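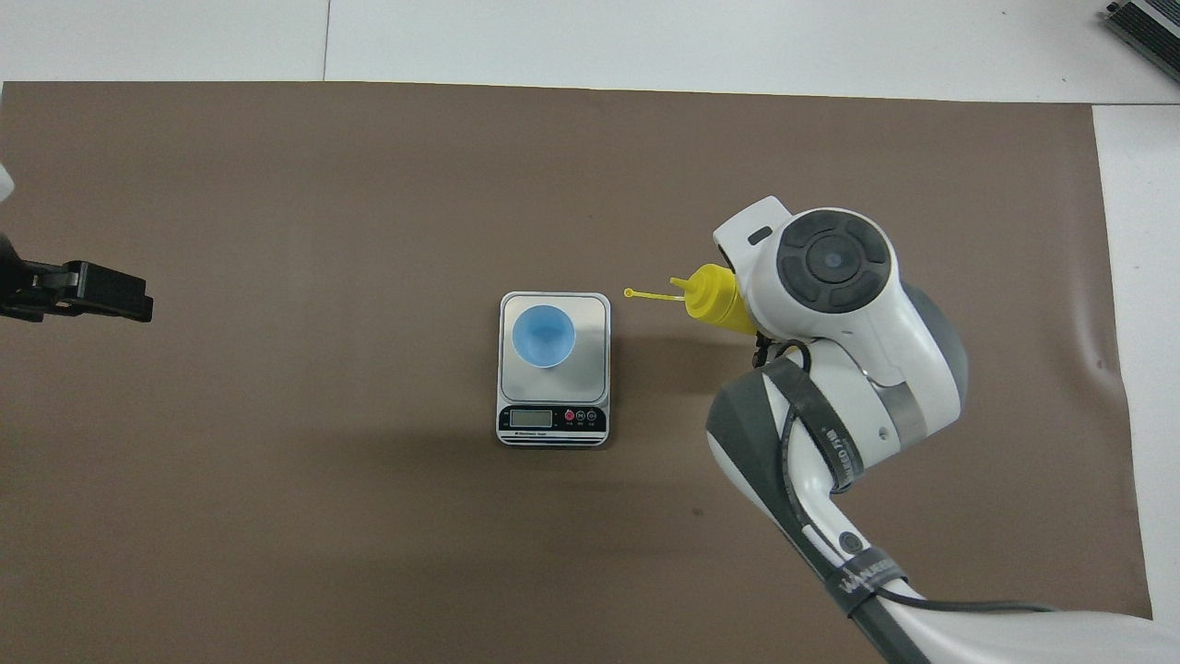 Squeeze bottle in the gripper, blue cup on the kitchen scale, brown mat below.

2025-12-18

I spent most of this week on the dispensing code. The task is simple to say: squeeze a set amount of liquid from the bottle into the cup and stop on time. The stopping is the hard part.

My first version closed the gripper at a fixed speed and opened it when the scale reached the target. It overshot nearly every run. The reading lags what is in the cup, and the bottle keeps giving for a moment after the fingers let go. I logged 261 runs with that version, and the overshoot was some 4 grams on a full bottle and less on a half-empty one.

The new version has two phases. It squeezes at normal speed until the estimate is close to the target, then drops to short pulses with a wait after each one. The estimate comes from a small filter that takes the gripper width and the scale reading together. Cyprian Mazurek suggested using the width, and I should have done it in May when he first brought it up.

The planner needed a change too. It used to treat the gripper as the tool tip, so every approach pose was off by the length of the nozzle. I added a frame at the nozzle tip and plan to that. The bottle never sits in the fingers quite the same way twice, so there is a correction step before the pour that finds the yellow tip in the camera view and shifts the frame.

Still open:
The tip finder fails when the arm's shadow falls across the nozzle.
The pulse wait is hard-coded and should depend on how full the bottle is.
Logs from the scale and the arm use different clocks. I line them up by hand for now.

I'll fix the clocks first. The config files are in the Hallia repo under the pour branch.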